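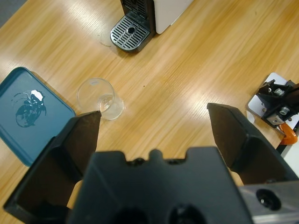

Unit 3: Extraction and Concentration in Coffee Brewing

These notes cover the material needed for the worksheet on brewing ratios. Terms in the glossary at the back of the course booklet are not defined again.

3.1 Two quantities that are often confused

Strength is the share of the finished drink, by mass, that is dissolved coffee solids. The remainder is water, together with small amounts of oil and fine particles, which are ignored in this unit. Extraction yield is the share of the dry ground coffee, by mass, that has passed into the drink.

The two are linked by a mass balance. If D is the dry dose, B the mass of the drink and S the strength as a fraction, then

Yield = (S x B) / D

A drink may be strong and under-extracted (large dose, little water) or weak and over-extracted (small dose, much water). Adding hot water to a finished drink lowers S and raises B by amounts that cancel. The yield is unchanged.

Water retained by the spent grounds does not appear in B. Students who put the mass of water poured in place of the mass of drink collected will obtain a yield that is too high. 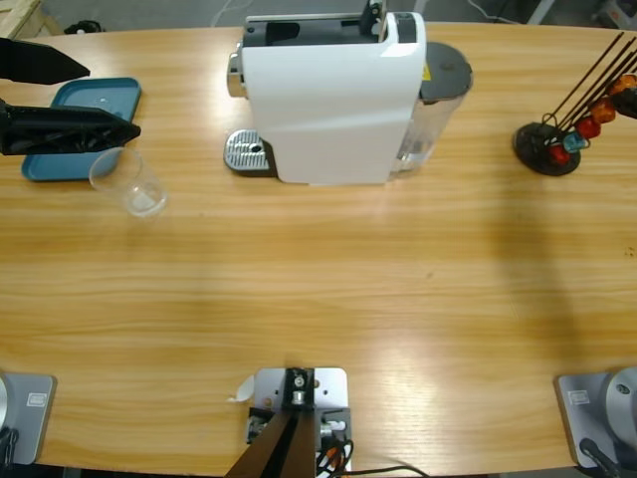

Notes by Sharada Varma, revised by Craig Mowat
27/10/2021

3.2 What controls the rate

Soluble material leaves a particle in stages. Solids at broken surfaces dissolve quickly on contact with water. Solids held inside the particle must first diffuse outwards through the wetted cell structure, and this stage is much slower.

Grind size. Halving the diameter of a sphere doubles its surface area per unit volume and halves the distance from centre to surface. Diffusion time varies with the square of distance, so the effect of grind on the slow stage is larger than surface area alone would suggest.

Temperature. Both solubility and diffusion increase with temperature. Individual compounds do not respond equally, and a cold brew left until it reaches the same yield as a hot one will not have the same composition.

Pressure. In a packed bed, pressure serves mainly to drive water through fine grounds at a useful rate. Flow is described by Darcy's law: for a given bed, flow rate is proportional to the pressure difference and inversely proportional to the viscosity of the liquid. A typical espresso calculation in this course uses 9 bar.

Agitation. Stirring thins the layer of concentrated liquid next to each particle. It matters most in immersion brewing.

3.3 Worked example

A dose of 50 g gives 800 g of drink at a strength of 1.25 per cent.

Dissolved solids = 0.0125 x 800 = 10 g
Yield = 10 / 50 = 0.20, or 20 per cent
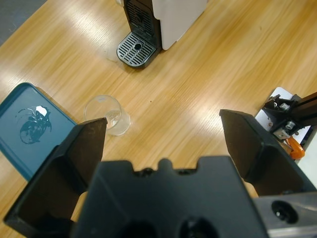 Fig. 2. Clear plastic cup on the table.

3.4 Sources of error

Strength is usually found by refractometer. The sample must be cooled to the temperature at which the instrument was zeroed, in a covered vessel, as evaporation raises the reading. Suspended fines should be filtered out.

Moisture in the ground coffee is normally neglected. Where it is known, D should be replaced by D(1 - m), with m the moisture fraction. State in your answer which form has been used.

Worksheet answers go to Piroska Boros. Show units at every line.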